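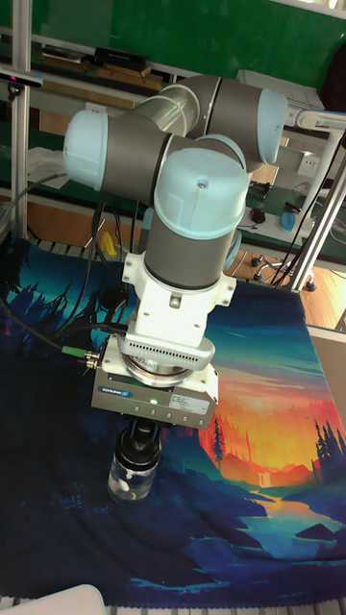
Review: the Sundarer grasp-learning package, version 2

Sundarer is a software package for teaching a robot arm to pick things up. You guide the arm through a task a number of times, the software trains a model on those recordings, and then the arm tries it alone. Several packages do this now. What made me want to review this one is the paper behind it, which claims the method needs far fewer recordings than usual and doesn't mind when the background changes.

I spent most of October with it. My setup is a six-axis arm with a SCHUNK parallel gripper and a fixed camera looking at the table. Sobia Sandhu helped with the recordings and did nearly all of the labeling.

Installation

Installing took an afternoon. The arm driver worked on the first try and the gripper driver did not. The default config assumes the gripper reports its width in meters, and mine was sending millimeters, so the first few commands were refused with a message about limits. There is one line to change. The manual covers it in an appendix, but I would have liked to see it in the setup chapter.

Camera calibration is done through a wizard and is easy to repeat, which I did more often than I wanted to. If you bump a post, do it again.

How the method works

Most of these systems learn from the whole camera image. Sundarer first picks out a small region near the fingers and gives that part of the image more weight during training. The authors call this step Flisisov. The idea is that a model which mostly looks at the fingers and the object will care less about what is under them.

To test that, I used printed mats. A plain gray tabletop is the easy case. A landscape print with a bright orange sunset, dark pines and a pale blue river is much harder, because the colors change a lot over a short distance and dark parts of an object can blend into the print. A black lid over navy fabric is a good way to find out what a vision model has really learned.

Recording

We recorded 30 demonstrations per object. The paper suggests 20, and I added extra to be safe. The recording screen is simple: start, stop, keep, throw away. I used throw away a lot at first. There is no undo, so be careful with that button.

My one real complaint is file size. Every recording is saved at full resolution with no option to shrink it, and the export tool is slow. By the end we had 1,509 clips on the drive, counting the autonomous runs, and moving them to another machine took all night.

Results on jars and bottles

Small screw-top jars were the best result. The model learned to come straight down and take the jar by the lid, and changing from the gray table to the landscape mat made little difference. With the Flisisov step turned off, the same recordings gave a model that was fine on gray and poor on the print. It often stopped too high over the orange part.

Clear objects are where I expected trouble.

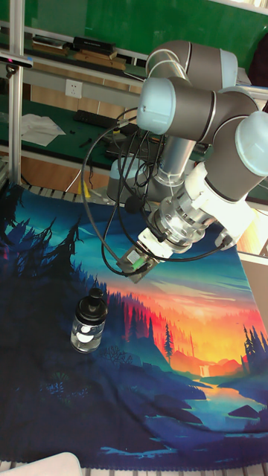
A clear plastic bottle with liquid in it gives the camera very little to go on except the cap and the label. The software did find the bottle most of the time, though I think it was using the label more than anything. When Sobia turned a bottle so that the end of the label faced the camera, the approach drifted to one side. More recordings with the bottle turned different ways helped. The paper doesn't discuss this, and it should.

Pump tops are also an awkward shape for two fingers. The grip point the model chose moved around from run to run, sometimes the pump head, sometimes the collar under it. You can pin the grip point by hand in the settings, and I would do that for anything with a pump.

Compared with Kundia

I used Kundia for a year before this. Kundia has the better interface and much better logs. It also needs a lot more data, and it never coped well with a busy background. If your table always looks the same, I would stay with Kundia. If it changes, Sundarer is worth the rougher setup.

Support

I wrote to support twice. The answer about units came the next morning and was correct. The one about file size said compression is planned for the next release, code name Buenaventura — no month given.

Would I keep it? Yes, for jars and other things with solid lids. For clear bottles I'd plan on extra recording time, and I'd buy a bigger drive first.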